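Search this journal Go Advanced search

3.2 What counts as a subtitle choice

Anyone who has watched the same film twice with two sets of subtitles knows the small thrill of catching a joke the second time that simply was not there the first. Our study began with that thrill. The Levmont serials are a wonderful case for it, as each of them circulates in 4 English subtitle versions: the broadcaster's own, the festival version, the streaming version and the fan version kept up by viewers in Badbridge. All of them work from the same dialogue, and yet the characters who come out the other end can be strikingly different people.

We treat a subtitle choice as any point where at least two versions part ways in meaning. Changes in spelling, punctuation or line breaks are left out, even when they are charming. A dropped line counts. So does a softened insult, and so does a place name swapped for something an overseas viewer might know. Swearing turned out to be the richest seam by far, and Feng and Dehghan (our two coders for the family scenes) filled whole pages of notes on the grandmother in Illby alone, who is foul-mouthed in the fan version, prim in the broadcaster's, and rather poetic at the festival.

Figure 2. Black front-loading washing machine with a white cloth on top.
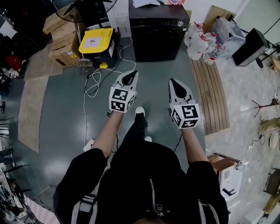 The grandmother matters because so much of the plot hangs on how she speaks to her son. When she calls him a coward in the second episode, the fan version gives the word flat out. The streaming version has "you never liked trouble", and the festival version drops the line and lets her face do the job. We love all three, frankly, but they set up three different quarrels later on. A viewer of the streaming version has every reason to find the son's outburst in the final episode unfair!

Coding was done in pairs. Shufen Qian and Haoran Jia took the public scenes (the market, the courtroom, the long bus journey), and Xiaoyan Feng and Soudabeh Dehghan took those set at home. Jiahui Xiao read everything afterwards and settled the cases where a pair could not agree. Disagreements were mostly over tone. A phrase such as "suit yourself" can be a shrug or a slap, and the coders went back to the actor's voice every time before making up their minds. Qian's habit of reading both versions aloud was taken up by the whole team in June, and we would warmly recommend it to anyone doing this sort of work.

In all, the pairs marked 800 subtitle choices. After Xiao's reading, 680 were kept. Most of those removed were doubles, where a single change had been marked once at the line and again at the reply. A further 70 of the kept choices involve songs, and we discuss them on their own in section 4, where rhyme and singing speed come into play as well as meaning. 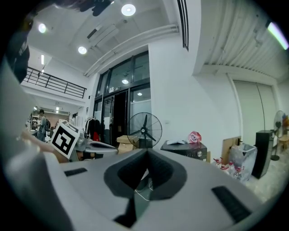
3.3 Showing the versions to viewers

Viewers watched one episode of Ye, the shortest of the serials, in one version only. They were then asked to describe the sisters to a friend who had never seen the show. We were delighted by how freely people talked. Those given the fan version called the elder sister "funny" and "a bit of a bully", often in one breath, while viewers of the broadcaster's version leaned towards "tired" and "fair". The plot summaries hardly varied between groups. Colour, humour and blame did, and these are the parts of a story that people carry home and argue over.

Back to top | Contact the editors | Copyright remains with the authors | Page last updated Sunday, September 17, 2023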